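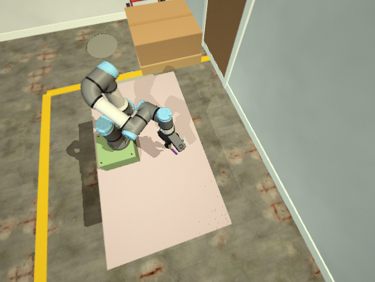

Drawing a flat surface in perspective is usually the first difficulty for a beginner who has only drawn single objects from the front. The beginner knows that a table has two equal ends, and the hand wants to draw what the head knows. On paper this gives a table that seems to get wider as it goes away, or one that stands up like a door. The long pale pink tabletop is narrower at its far end and wider toward the near end, and most of us accept it as a normal table without thinking. My project asks why we can read such a shape so easily and still draw it so badly, and whether a short exercise can help.

Drawing What We Know: Perspective Mistakes of Beginners
Min-kyu Lim
Foundation Year Project, Lirnmont College
June 2024

1. Background

I came to this subject through my own mistakes. In the first term we had to draw the reading room of the college library, and my desks looked as if they were sliding towards the window. My tutor put a ruler on my drawing and showed me that the sides of each desk were parallel on the paper. In the room they were also parallel, so I did not understand at first what was wrong.

The rule is simple to say. Lines that are parallel in the real world and go away from the viewer seem to meet at one point, called the vanishing point. If the lines are level, this point is on the horizon, at the height of the viewer's eye. Lines that are parallel to the picture plane do not meet. All the textbooks in our library explain this in the first chapter, with a road or a railway. I found that a railway did not help me much with a desk. The railway is very long and the narrowing is strong. A desk is short, and its narrowing is small enough to be forgotten.

2. How much narrowing should there be?

Before asking other people to draw, I wanted to know the right answer. I bought a plain board from Matwood, the timber shop in Greltden. The board is 310 mm wide and 538 mm long. I planned to lay it on a low table with one short end facing the person who draws. The near end would be 2000 mm from the eye, measured along the floor, and the person would look straight ahead.

The apparent width of an edge gets smaller in proportion to its distance. The far end of the board is 2538 mm away by the same measure. When we divide 2000 by 2538 we get 0.79. This means that in a correct drawing the far edge should be a little less than four fifths of the near edge. I was surprised by this result. I had expected a much smaller difference, and I checked the calculation twice with my tutor.

The height of the eye does not change this ratio, but it changes how tall the shape is on the paper. A person who sits low sees a thin strip. A person who stands sees more of the surface. I therefore asked everybody to sit on the same chair.

3. Method

In May I asked seven students to draw the board. They came from different courses and none of them had taken a class in perspective. Each person made two drawings.

For the first drawing I only said, "Please draw the board as you see it." There was no time limit. Rulers were not allowed, but an eraser was.

After this we did the exercise. We call it the Jang method in our studio, after the teacher who used it here before. The student closes one eye, holds a pencil out with a straight arm and marks the near edge on the pencil with the thumb. Then, without bending the arm, the student moves the pencil to the far edge and compares. It is important that the pencil stays upright to the direction of looking and does not lean back along the board. I showed this once and then each student practised on a window sill and a book.

The second drawing was made after a short break, on new paper. I measured the near and far edges of all the drawings with the same ruler.

4. Results

In the first drawings, the most common mistake was too little narrowing. Some students drew both edges the same. One student drew the far edge longer than the near one, and she was quite sure that it was correct until I turned the paper upside down. Only one person made the narrowing too strong. He told me later that he had remembered the railway picture from school.

A second mistake, which I had not planned to study, was the height of the shape. Nearly everybody made the board too tall on the paper. I think this is the same problem in another direction. They knew that the board was long, so they drew it long.

The second drawings were better for the width. Most came close to the calculated ratio. The height improved less, and in one case it became worse. The exercise compares one width with another width, so perhaps it is natural that it does not correct the height. A student could also compare the height with the near edge, but I did not teach this step.

5. Problems with the project

The group was small and I knew several of the students, so they may have tried harder the second time to please me. It is also possible that they improved only because they drew the same thing again. To test this, I would need another group who draws twice without the exercise. I thought of this too late.

One student is left-handed and sat with his shoulder turned, so his view was a little from the side. I kept his drawings, but I did not use them when I compared the ratios.

6. What I would do next

I would repeat the work with the control group, and I would add the height comparison to the exercise. I would also like to use a board turned at an angle, where there are two vanishing points and the corners are harder to judge. In my own sketchbook I now draw the horizon line first, very lightly, and rub it out at the end. My library desks have stopped sliding, although the chairs are still not good.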